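From: Siu-ming Yuen
To: Flestham Neighbors list
Subject: Re: Street supper, January

Maya Abu Hammour wrote:
> Are we doing the supper on Wednesday again, and does anybody
> still have the soup recipe that feeds 36? Mine went in the move.

Hi Maya, and hi everyone,

Yes, Wednesday, and I'm so glad you asked - I have the recipe on the back of an old Damgaard calendar page! It's the lentil one we've made since 2000, and it needs two big pots, so if the Kunar Street folks could lend theirs again I'd be grateful.
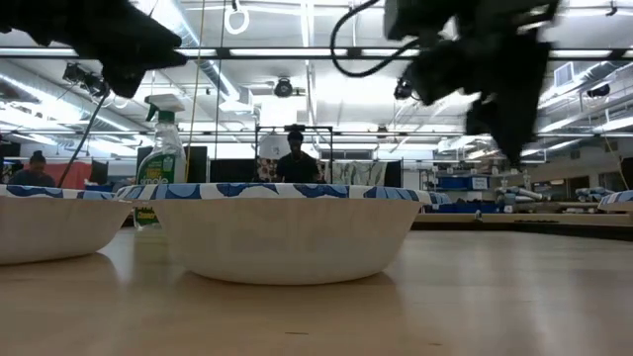
Bowls, and a plate with the blue and white rim.

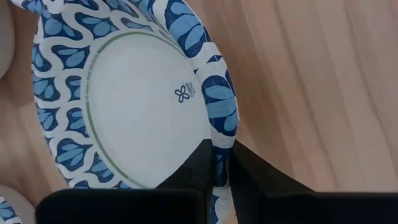
Soak the lentils the night before, and please go easy on the cumin (my fault last year, I know, I know). Lemon goes in at the very end. I'll be at the Cimness hall by four to start the onions, and anybody who likes chopping and gossip is very welcome to come early. Bread is still up for grabs, so write back if you can bring a loaf or two.

Warmly,
Siu-ming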